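How to prepare your song files before you send them to a session singer

Many songwriters come to us with a good song and a messy folder. The singer then spends the first hour of the job looking for the right version. If you follow the steps below, your singer can start singing on the first day, and you will pay for fewer corrections.

Step 1. Decide the key and the tempo
Sing the highest and the lowest note of your melody and write both down. Send these notes to the singer before you book. Changing the key after the recording means recording again. Write the tempo too, with one decimal if your project has one.

Step 2. Export the backing track
Make one stereo WAV file, 24 bit, at the same sample rate as your project. Start the export from bar 1, even if the voice enters much later. Do not put a limiter on the master. Leave two bars of click at the beginning and tell the singer they are there.

Step 3. Record a guide vocal
It does not need to be beautiful. Your phone is good enough. If you really cannot sing the melody, play it with a simple piano sound and export this as a second file, also from bar 1.

Step 4. Write the lyric sheet
Use a plain document, with one line of text for each sung line. Write every chorus in full, also when it repeats, and mark where you want harmonies. For unusual names, write how they sound. In our song for the band Treseck, the singer Domnica Crăciun received the word "Fulmont" without any note and she recorded it in the French way, 49 takes of harmonies included. We had to do all of them again.

Step 5. Name the files
Use song title, type of file, tempo and version, for example:
Promo_backing_104_v2.wav
Promo_guide_104_v2.wav
Promo_lyrics_v2.txt
Please do not use the word "final".

Step 6. Pack and send
Put everything in one folder and zip it. Our upload form accepts up to 200 MB.
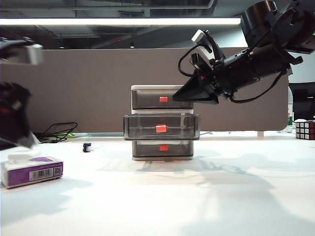
Page last changed: November, by Safta Dinu

What you get back
The singer returns a dry lead vocal, the doubles and the harmonies, each in its own WAV file starting from bar 1. Drag them all to the beginning of your project and they will line up. If they are late or early, check the sample rate first.

Listen to everything once before you start to edit. Send your corrections in one message, with the minute and second for each one. The first round is included in the price, the second costs 50 dollars.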